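What It Costs to Pick Up a Cup

The first budget Nga Tiêu wrote for Katcombe had one line in it that mattered, and the line was for a robot arm. She had a quote, a lead time and a space cleared in the back of the building. The rest of the sheet was filled in quickly: a table, some cables, a bit of shelving, a figure for training.

That sheet is now pinned above her desk with most of it crossed out. Katcombe, which washes and rents out tableware for events, still does not own an arm. It owns two hand-held grippers, three used computers, a great many cups and a storage plan. Tiêu says she would do it in that order again.

"We were going to buy the expensive thing and then find out what we needed it for," she said. "Khôi talked me out of it in one lunch."

Khôi Đặng runs Flallen, a two-room consultancy that helps small companies plan automation purchases. His advice to clients is usually to wait on the arm. An arm bought early sits on a stand with its warranty running while the staff work out what they want it to do. The work of showing a machine how to handle an object can be done by a person holding the gripper, with a camera mounted on it to record each grasp. The recordings are later used to train the software that will drive the arm.

Katcombe's problem is ordinary. Drinkware comes back from weddings and office parties in crates, on its side, stacked wrong, mixed by color and finish. Somebody has to pull out each piece and put it where it belongs. The job is dull, it is hard on the wrists, and in October the company struggles to find people who will do it through the evening.

Tiêu's trial began in a spare room with a household table and a flowered cloth. She had planned to order a steel bench with a plain gray top. Đặng asked her to hold off. Katcombe's crates get emptied onto all kinds of surfaces, some of them at the customer's site, and a system that has only seen gray steel may do badly on a print. The bench came off the list, and a line for secondhand tablecloths went on.

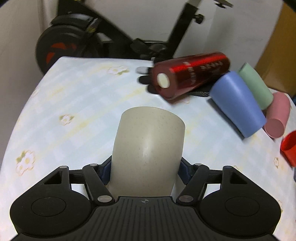

The cups were the next surprise. Tiêu had assumed she could use house stock and budgeted nothing. But house stock is white, nearly all of it, and customers have started asking for color. Vinh Kiều, who took over purchasing for the trial, ended up buying cups in small lots from discount stores and restaurant closings. He looked for differences in finish, taper and rim. Speckled and matte pieces give the camera one kind of trouble, and shiny metal gives it another.

By the end of the first phase he had spent $741 on cups, more than he had spent on any single piece of furniture. He defends the figure. A cup that gets dropped forty times picks up dents or chips, and he wanted spares of everything so that a session would not stop over one broken item.

The grippers were easier. Katcombe got quotes from two suppliers, Berge and Noko. Berge came in at $2,524 for a pair with mounts and a carrying case. Noko was cheaper on the unit but charged separately for finger pads, and Kiều asked how often the pads would need replacing. The answer was a range so wide that he priced the worst end of it, and at the worst end Noko cost more over a year. Katcombe went with Berge.

Kiều now puts pads in the budget as a consumable, on the same page as gloves and dish soap. He suggests that anyone comparing grippers ask for three things in writing: the price of a set of pads, the time it takes to change them, and whether the changed pads sit in exactly the same place as the old ones. If they don't, the earlier recordings may no longer match the tool.

The largest cost in the whole project was people. Lụa Diệp, a former floor lead at Katcombe, ran the sessions and did many of the grasps herself. She set a target of 1,000 usable recordings before anyone would be allowed to talk about an arm again. The first month produced 649. Tiêu had assumed in her original sheet that a recording would take as long as picking up a cup takes, with a little time added for breaks.

It takes a good deal longer. The cups have to be laid out again after each run, and laid out differently. Files have to be checked the same day, while the person who made them can still remember what went wrong. Batteries have to be charged. Diệp found that the quality of the grasps fell off sharply after ninety minutes, so she cut the sessions down and put two people on alternating turns. That doubled the wage line and, by her account, more than paid for itself in recordings that did not have to be thrown out.

"If you budget by the hour you get hours," she said. "I wanted the plan to be written in usable files, and then you work back to how many hours that is."

Her other request was storage. Video fills drives faster than most small businesses expect, and Katcombe's existing backup service was priced for invoices and payroll. Kuo-hua Sin, the company's bookkeeper, noticed the overage charge before anyone on the project did. He moved the recordings to local drives, with a second set kept in another building, and made the drives their own line. He also asked Diệp for a rule on what could be deleted. She did not have one yet and took a week to write it.

Sin's view of the project is cooler than Tiêu's. He has no objection to the trial, which he regards as cheap, but he wants a date on which the company decides. A trial with no end date, he said, becomes a department. The written plan, dated 4/28/24, gives the team two more phases. The second adds stemware. The third puts the grippers in the hands of seasonal staff who have never used them, to see how much of the good result so far comes down to Diệp being careful.

Only after that does an arm appear in the budget, and it appears as a lease. Đặng pushed for this. Lease terms on smaller arms are better than they were, he said, and a company that has never run one does not know what its downtime will look like. He also told Tiêu to set aside money for the floor. The spare room slopes toward a drain, enough to matter once a machine is bolted down, and leveling it will take a contractor and several days with the room shut.

There are things still missing from the sheet. Insurance is a question mark. So is the matter of who will look after the arm at night, which is when most of the crates come in. Diệp has been asked and has not said yes. Her present terms were agreed for sessions of ninety minutes in the daytime, and she would want them rewritten.

Kiều, meanwhile, is buying wineglasses. He has put in for two of every shape he can find, and Sin has approved one.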